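Visit report: one afternoon at the open day of Dudis in Rivel

26 March 2025

The members of our circle who read the last newsletter know that we had planned a visit to the robot laboratory of Dudis for a long time. Twice it had to be moved, one time from our side and one time from theirs. Now it took place, and 44 of us made the trip to Rivel. For those who could not come I try to write down what we saw and what was said, in the order of the afternoon. I ask for some patience with the technical parts. I worked in packaging machines for many years, but robots that learn are also new for me.

Arriving and first words

The laboratory is on the upper floor of the old Kadrić building, where many of us remember the furniture showroom. You go up by the outside stairs, and then there is a long corridor with coats and lockers. We were divided in two groups. The first group began with the talk and the second with the demonstration, and after the coffee we changed. I was in the second group, so I saw the robot before I understood anything about it. I think now that this was the better order.

The project they showed us has the name Flola. The aim is that one robot arm learns small jobs at the table and in the kitchen: to set a place for a meal, to move a cup, to put a pot on a different burner. Our guide said several times that this is research and no product, and that we should not go home and wait for a robot which lays our table at Christmas. Somebody in our group asked about next Christmas then. The answer was a friendly no.

How the robot is taught

I had expected a programmer with a screen full of commands. At Dudis it is done by hand. A person moves a set of controls, the arm repeats the movement at the table, and everything is recorded: the position of every joint, how far the gripper is open, and the pictures of the cameras. Afterward the computer learns from many such recordings. For the table setting work they had 692 recordings on the day of our visit. From these, 395 were judged good enough for the learning. The others are kept too, and I will come back to them.

Cameras are placed near the table, and a small one is fixed at the wrist of the robot and travels with it. The pictures of this small camera were the thing that surprised most of us. In the talk we saw them large on the wall, and it is a strange experience to look at the world from the hand of a machine.
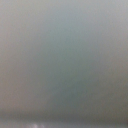
Picture from the camera at the wrist of the robot

A picture like the one printed here was also on the wall in the talk, and the guide asked us what we see. We had many suggestions. A lake in winter was one of them, and the gentleman behind me was sure about a car door. For a person it is difficult to say anything from such a picture alone. The computer receives it anyway, together with the other views and the positions of the joints, and it must learn for itself which of the views is useful at which moment. When one view says little, the others have to carry more of the work. I asked if it would be simpler to throw such pictures away. They tried this, was the answer, and the robot became less certain in its movements, but they do not know yet exactly why. I liked that they told us this openly.

At the table

The demonstration was in the second room. It is smaller, and we had to stand in two rows, with the shorter people in front. The work place is a black table with a woven placemat on it, and behind are some pots on a kind of small stove top in pink. It looked to me almost like a kitchen for children. The guide told us that the things are chosen with care all the same. The plate is beige and the placemat is a light color too, and this is a harder problem for the cameras than a white plate on a dark cloth. The cutlery has orange wooden handles, and these are easy to find. So there is something difficult and something easy on the same table, and one can compare.

The first job was to take a piece of cutlery at its place beside the plate. I timed the whole first part with my watch, from the start signal until the guide stopped the arm, and it was 23 minutes with all the repeats. The arm is white and it moves much slower than the ones I know from the factory. It comes down, waits a little, corrects to one side, and comes down further. People became very quiet. One of our members whispered that it is like watching a heron at the pond, and after this I could not see it differently.

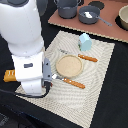 What makes the gripping of cutlery so hard is the height. A fork lies flat, and between the handle and the mat there is nearly no space. When the fingers close too high, they catch air. When they go too low, they press in the mat, and then the mat moves and the plate with it. A person feels this in the fingertips and does not think about it. The robot has no skin. It must judge by the pictures and by the resistance in its motors, and the guide said that with a soft woven mat the resistance comes late.

We saw it succeed and we saw it fail. In one repeat the fingers closed beside the handle, and the arm went up very carefully with nothing in it and traveled to the target and opened there, as if it would put down a knife with great attention. There was a lot of laughing! The guide laughed too and then explained something I found important. The robot at this stage does not check if it holds something. It has learned the movement from the recordings, and in the good recordings there was always something in the gripper. For this reason they now look again at the recordings which were not chosen. In some of them a person missed the handle, noticed it and tried again, and exactly this trying again is what the robot should learn.

I must say that this was for me the most interesting minute of the day. In our factory we would sort out the bad pieces and be glad that they are gone.

Questions from the group

There were many questions, and I give only those where I could write down the answer.

Is the arm dangerous? At this speed and with this force it should stop when it touches a person, but the rule of the laboratory is that hands stay away from the table as long as it moves. A line of yellow tape was on the floor, and we stayed behind it, mostly.

Why must the objects be changed? If the table looks the same in every recording, the robot learns the table and not the job. So they put other things on it, they move the plate a little, and they turn the placemat. Sometimes food is there, sometimes things which have nothing to do with a meal. The robot should leave these in peace. The pastry on the mat was of great interest for our group, as the coffee was still one hour away.

Can it also clean the table afterward? This is planned for the next part of Flola. To take away is in some points easier than to set, the guide said, since a plate does not have to arrive at an exact place in the sink. But plates which are used are heavier on one side, and there are leftovers, and nobody in the team wanted to promise a date.

What happens with a left-handed person? This question came from one of our own left-handed members, and it was meant half as a joke. The team took it seriously. All the recordings show one arrangement, with the fork on one side of the plate and the knife on the other. The robot would do it in the same way for everybody. They wrote the question down on the whiteboard, and it was still there when we left.

How long until one new job is learned? Making the recordings needs some days, with several people who change at the controls, as it makes the shoulders tired. The computing is then done in the night. The testing needs the most time, and it is also the work which the younger people in the laboratory like the least.

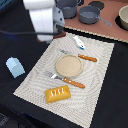 Trying the controls

After the coffee, those who wanted could sit at the controls for some minutes. First I did not want to, but then the line was short. One holds two handles which are lighter than I had thought, and there is a small lever for the gripper. The delay is hardly to notice. What I did notice is how badly I judge depth when I look from the side. My first try at the fork ended in the mat. In the second try I had the handle, and I was so pleased that I forgot to lift it before moving sideways. The helper beside me said kindly that they would mark this recording as "not for learning". I asked for it to be kept with the others.

Our best operator was, by the way, one of the members who does embroidery. She took the fork at the first try and laid it down straight. The team asked in all seriousness if she would come back in July, when the next recordings are made.

Practical notes

Dudis repeats the open day in July, and we may register again as a group. The exact day will be in one of the next newsletters. Please note that the outside stairs are steep and have a rail only on one side. There is an elevator in the courtyard, but it must be unlocked, so tell us before if you need it. The talk is in English with slides, and the slides can be sent by mail to those who leave their address with the circle.

For the bus we paid together this time, and it worked well. Two umbrellas and a gray scarf stayed in the bus and can be picked up at our next meeting.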